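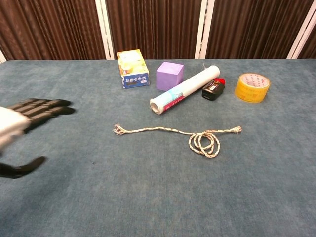

Moving the font to the west door: drainage and sight lines

dlanglois
March 15, 2024
Our parish (Nudisstead, seats 207) is reordering the nave. The draft plan moves the font from the north aisle to the west door. It is stone, lead lined, with its own drain to a dry well outside the north wall. The new position has no drain. Has anyone run one under an existing tile floor?

m_bailly
We did. The trench was 12 feet long and the tiles were numbered and relaid. Check your fall before anything else. Ours was too shallow and the pipe had to be lowered.

Carré_G
I would question the move first. If the congregation can't see a baptism without turning around, you have traded one problem for another. Ours went west and half the pews now face away from it.

m_bailly
People can turn around. The rubric in our book has them face the font anyway.

Carré_G
They can if they're able to stand. A third of mine can't for long.

dlanglois
Sight lines are on the agenda. Pews in the last four rows would come out and be replaced with chairs. Millet, our architect, wants 50 chairs. The rector wants 80, which I think blocks the aisle for funerals.

amasson
Measure with a coffin and six bearers, including the turn at the door. Drawings never show the turn.

J. Chevalier
On the drain: keep it separate from the sacristy sink line unless both go to earth. Ours were joined in the last renovation and it ended up in the sewer.

dlanglois
Both go to the dry well at present. I'll ask Millet to mark it on the plan.

Carré_G
Still think you should leave it in the aisle.

dlanglois
Noted. The vestry votes in September.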